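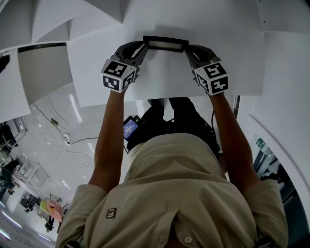
Woven shirting changes size and shape when it is cut, sewn, worn and laundered, and a pattern has to allow for each of these separately. Ease is the difference between the body measurement and the finished garment measurement at the same point. In a loose short-sleeved shirt, when both arms reach forward, the cloth wrinkles across the shoulders and back, as on the beige shirt in the photograph. Wrinkles of this kind are not enough to judge fit. Fit is checked first with the arms down and then again in the reach position.

TEX 2205 Garment Construction
Handout 5: Ease, Grain and Shrinkage in Woven Shirts
Revised August 22, 2022

1. Types of ease

Wearing ease is the minimum needed to breathe, sit and reach. Design ease is anything added beyond that for style. The two are drafted in separate steps so that design ease can be changed later without touching the wearing ease.

Back width is the measurement most often drafted too small. It is taken from armhole to armhole with the arms down, then repeated with the arms forward. Record both values on the fitting sheet. If the second exceeds the finished back width, the shirt will pull at the armhole seam before it pulls anywhere else.

2. Grain

Lengthwise grain runs parallel to the selvage and usually stretches least. Crosswise grain gives slightly more. Bias, at 45 degrees to both, gives the most. Shirt fronts and backs are cut with the lengthwise grain vertical. A yoke may be cut with the lengthwise grain running across the shoulders, which steadies the seam but reduces give across the upper back - account for this when setting the ease.

3. Shrinkage

Shrinkage is stated as a percentage of the original length:

shrinkage = (length before - length after) / length before x 100

Worked case: a mark of 50 cm measures 49 cm after washing and drying. The loss is 1 cm, so shrinkage is 2 percent. To finish at 57 cm, the piece must be cut at 57 / 0.98, or 58.2 cm to one decimal place, before seam and hem allowances are added.

Test both grain directions. Lengthwise and crosswise values are rarely equal, and an average of the two must not be used.

4. For the next lab

Bring one washed and one unwashed swatch of the Villca cotton, marked in both directions. The Jistov blend will be handed out in class. Fitting sheets are kept in the Brurbridge lab, in the drawer under the cutting table.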